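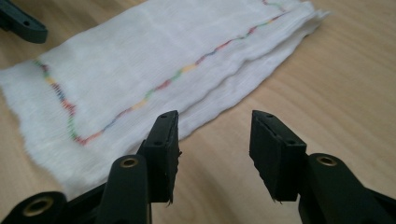 Gauze with the rainbow line, folded, on the bench. Left end still raw.

13/01/2026

Gauze again. Tanvir brought over the folded piece with the coloured stitching and wants it signed off as the wrap cloth for the Nendness order. I'm not ready to do that, and I'm putting my reasons down so we don't have the same talk again in July.

The claim from Clomgate is that the coloured line "guides the fold". Maybe. I looked at it for a good while and it wanders. It comes down one side in a lazy S, turns, then goes off up the cloth, and for part of the way it does follow a fold. Whether the fold followed the line or the line just happened to be there, I couldn't tell you. A guide you have to squint at isn't much of a guide. Pretty, though, I'll give them that. The yellow shows up best against the white and I'd take a whole line of that over the full set of colours.

Frayed end. Macarena says leave it, the customer likes the soft look. I say a loose weave like this keeps going once it starts, and we've been told before that an edge would "settle". Shanthi suggested a narrow rolled hem, by hand. She tried one on the offcut (lot 427) and it puckered. Might be her thread, might be the weave. She used the Colham cotton, the thicker one, so I'd not blame the cloth yet.

Washing. The note in the box says good for 100 washes. Says who? No test sheet with it, no temperature, nothing. Nuwan is going to put a spare piece through 12 at the ordinary setting, dried flat, and measure the coloured line before and after. If the stitching shrinks and the gauze doesn't, we'll get a gathered seam right through the middle and that's the end of it as far as I'm concerned.

Folding: stacked folds look tidy on the bench. Shivam thinks they'll stay put in the packet. I think they'll slide. We can find out cheaply – fold one, put it in a drawer, look at it in a week.

Order ref is 2129 if anyone rings. Don't promise them anything. Kanagaratnam had a plain gauze last year with no stitching at all and I still have the swatch somewhere, probably in the tin with the bias tape.

To do: ask Clomgate what the stitching thread is made of. Third time of asking.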